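Ticket: Order confirmation emails arriving hours late or not at all
Product: Nellemow Shop, hosted plan
Status: Solved (leaving my notes here in case they help somebody)
Opened: December 5, 2025

Hi Nellemow folks! I run a little online store called Pellegrini that sells play food and kitchen toys for kids, and I've got a strange one for you. Orders come in fine, payments go through fine, but the confirmation emails are a mess. Some land right away, some show up the next morning, and some never show up anywhere (yes, I had people check their spam folders).

What I know so far: it started after I moved my domain over to Astton in October. I didn't touch anything in the shop itself except the product pages, where I've been swapping in new pictures and rewriting the blurbs. Your status page has been green the whole time. 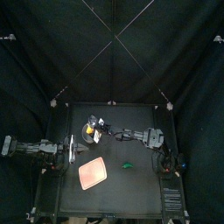

Things I tried before writing in: turned the email notifications off and on again, re-saved the sender address, placed test orders to three different mailboxes. The test to my own domain came through in seconds. The one to my old college address took until after dinner. The third is still out there somewhere, I guess!

Update 1
Thanks for the quick answer. You asked for the outgoing mail queue, so I went looking and found it under Settings, Messages, Advanced (could that be any more buried?). It says 1,312 messages waiting. I nearly fell off my chair. I don't have anywhere near that many orders, so something is stuffing the queue.

I scrolled through a bunch of pages and most of them are "back in stock" alerts, the same ones going out to the same people over and over. I use a stock add-on called Amow for those. My guess is that every time I save a product page, Amow thinks the item just came back and fires off the whole list again. And I've been saving product pages like crazy, see above.

Update 2
Okay, I switched Amow off and the queue stopped growing. It isn't shrinking much, though. You mentioned the hosted plan has a sending limit of 300 messages an hour, which would explain the order emails sitting in line behind all that junk. I asked if you could clear the stock alerts from your end, and you said I can do it myself with the filter at the top of the queue page. I hadn't even noticed there was a filter.

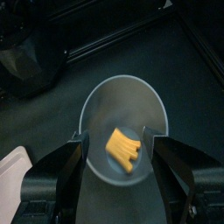 So I filtered by message type, picked the stock alerts, hit Select All and then Delete. It only deletes one page at a time, by the way — you might want to pass that along to whoever builds these things. I put on some music and clicked my way through it. When I was done there were 9 real order emails left, and they went out within five minutes.

Update 3
Spoke too soon, kind of. The mailbox at my college address still wasn't getting anything, and neither was one customer who uses the same mail service. You had me look at the domain records at Astton and sure enough, the SPF record was the old one from my previous host. I pasted in the one from your help page and waited overnight. New test order this morning, and the email was there before I'd even switched tabs!

Update 4
Amow wrote back too. There's a checkbox called "Trigger on quantity change only" and it was off. I turned it on, switched the add-on back on and saved a handful of product pages to see what would happen. Queue stayed at zero.

I still need to send an apology to the customers who got the same alert a zillion times, but that's on me. You can close this one — thanks for hanging in there with me.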